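Bavana Automation Group | Notebook index | Purchasing | Bench notes | Older entries

23 March 2025
Entered by: bench 2

Equipment plan for the next budget round. The request form is due in May and I want the numbers settled well before then, because last year we wrote it in an afternoon and forgot the spare cables. Notes below are in the order I worked through them.

What we have now: one robot, one desk with drawer, one cart of tools. The desk is the fixture for the drawer and latch tasks. The drawer work needs the arm to come in low under the desktop, and that is where most of our wear comes from. Fingers rub on the underside, cables rub on the side panels, and the wrist ends up at angles it doesn't spend much time at in any other task.

Main question is where the money goes first. Candidates:

- spare finger set for the gripper
- second wrist camera
- cable dressing kit (sleeves, clips, strain relief)
- second desk fixture
- service visit

I had the second desk at the top of the list when I started. I've moved it down. A second desk only helps if there is a second arm to put in front of it, and there won't be one this year.

Fingers. We have been running the same pair since the gripper was installed. The grip surfaces are the part that goes, and we have no replacement on the shelf. If one cracks we stop until the supplier ships. Munasinghe quoted 1763 for a full finger set with fasteners, shipping included. Vultetti quoted less for fingers alone, but they want the gripper sent in for fitting, which takes it away from us for the whole turnaround. I would rather pay the difference and fit them on the bench.

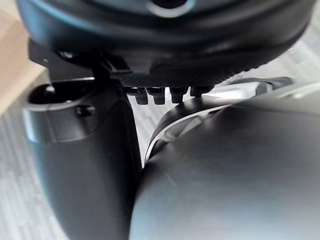
Can we get away with buying one finger and keeping it as a spare?

Munasinghe only sells them as matched pairs, and mixing a new finger with a worn one puts the grip off center. Order the pair, fit both, and keep the old ones in a labeled bag for emergencies.

Lead time on the set is 21 days from order. That is from the quote, and last time their quoted date held. Put the order in early enough that the set lands before the long drawer runs start, so we aren't swapping parts halfway through a run and then wondering which numbers came from which fingers.

Also on fingers: the quote has a line for a coated version. I asked what the coating does for us and got a datasheet about oil and cutting fluid. We don't have either. Plain version.

Wrist camera. The one we have works. What we lack is a spare, and the mount is the awkward part. The view is tight by design, with the housing and the fingers taking up much of it, and any new camera has to sit in the same place or everything we recorded before becomes hard to compare with. So a cheaper camera of a different shape isn't really cheaper. It needs a new mount, a new calibration, and someone's week. I'm writing down "same model, same mount" on the form and adding a sentence to say why, so purchasing doesn't swap it for a similar one like they did with the power supplies.

Price for the camera is still open. Supplier says the old revision is being sold through and the new one has a different connector. Need to know:

- is the body the same size
- does the connector adapter fit in the space we have
- how long will they keep the old revision

If the old revision is still on sale when the budget opens, buy that one.

Service visit. Rudar does these as a package. They come for 2 days, check the joints, re-torque, look at the cables, update the firmware and leave a report. Quote is 3350. I thought that was high until I compared it with shipping the arm back, insured, both ways, plus the time without it. The package doesn't cover parts. It also doesn't cover the gripper unless we ask, so ask. I'd like that in writing on the order and not as a promise over the phone.

One thing against the visit: they want the area around the robot clear and the fixture moved back. That means re-leveling the desk and measuring its position again afterward. Budget a day of our own time for that. It doesn't go on the form but it should go in the plan.

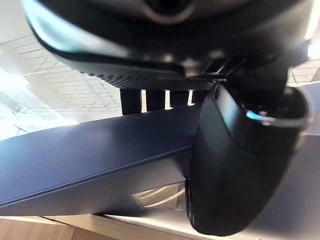 Posted by bench 2 in Purchasing, Bench notes

Continuing after the call with Rudar.

They can do the visit before the end of May if the order is in early. After that their next opening is well into summer. They asked for hours of use on each joint. We have that in the controller log for this year but not for the year before, when the log was being overwritten. I'll send what we have.

They also asked what postures the arm is in most of the time. I said low reaches under a desktop, pulling a drawer front from its bottom edge, and turning a latch. They said low reaches with the wrist folded are harder on the cables than on the joints, and that we should look at the outer cable jackets before they come. If a jacket needs replacing they can bring the cable with them, and it saves a second trip charge. Good point, and it moves the cable kit up my list.

Cable kit. This is the cheapest item and the one most likely to be cut, so I want to argue for it properly. External cables on the arm need enough slack to let the wrist turn, and slack is what catches on a fixture. Commercial dressing kits come with a spring return that takes up the slack when the wrist comes back. We could make something from sleeves and hook-and-loop straps for almost nothing. I've done that before on another arm and it lasted a few months before the straps migrated down toward the elbow. For the form, put the commercial kit. If it's cut, make the homemade one and write down when it fails.

Things to measure before ordering the kit:

- forearm diameter at the clip positions
- slack needed at full wrist rotation, both directions
- clearance to the side panels at the lowest reach
- whether the clips cover any of the vents or the release button

The third one decides whether the spring return fits at all. The return unit sticks out from the forearm by around the width of a hand, going by the drawing, and there isn't a lot of room between the side panels once the forearm is in there. Do this with the arm powered down and moved by hand. Two people, one on the arm and one with the tape.

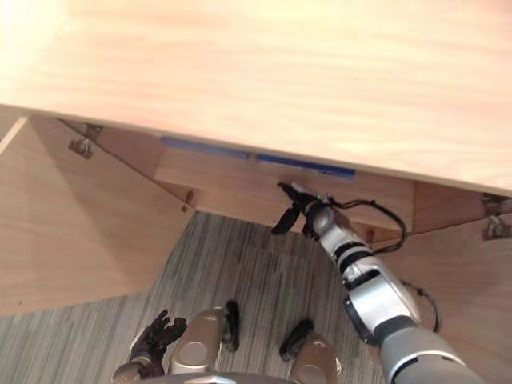 If the clearance comes out too small, there is a low-profile version without the spring. It guides the cable but doesn't take up slack. Same supplier, lower price, and it can be fitted in an hour. I would still buy it. Guiding alone would keep the loops from swinging wide when the arm backs out.

Fixture spares. Small stuff, but it adds up and always gets forgotten:

- hinges, same pattern as on the desk
- latch, same pattern
- drawer runners
- blue tape, several rolls
- wood screws to match

All of this can go on the general account and doesn't need the form. Buy hinges and latches from the same batch if possible. A new latch with a stiffer action changes the task, and then somebody spends a morning trying to find out what went wrong with the arm.

Second desk. Leaving it in as the last line, marked optional. If there is money left at the end of the year it would be handy as a donor for panels and hardware even without a second arm. The maker has changed the finish once already, so getting a matching one later might not be possible. Floor space is the other objection and I don't have an answer to it yet.

Order of priority as of this entry:

1. Finger set, Munasinghe, 1763
2. Service visit, Rudar, 3350, gripper included in writing
3. Cable kit, version depends on the clearance measurement
4. Spare wrist camera, same model, same mount
5. Second desk, optional

I put the camera under the cable kit since the camera has given no trouble and the cables will sooner or later. Others on the bench may see this differently. Write your reasons under this entry and leave the list itself alone, so we can see what changed.

Not asking for this year: a second gripper. It came up again. A complete spare would solve the finger problem and the service problem at once, but it costs more than everything above put together and it would sit in a cabinet most of the time. If Vultetti ever offers a loan unit during repair, their quote becomes worth another look. I've written to ask them. No reply so far.

To do:

- ask Munasinghe how long the quote stays valid
- send joint hours to Rudar
- check cable jackets, wrist and forearm, note any scuffs
- clearance measurement at the lowest reach
- connector question to the camera supplier
- get the form from the Bavana purchasing page, last year's version is no longer accepted
- find the calibration sheet for the desk position, it was in the blue binder and isn't now

Previous entry | Next entry | Back to index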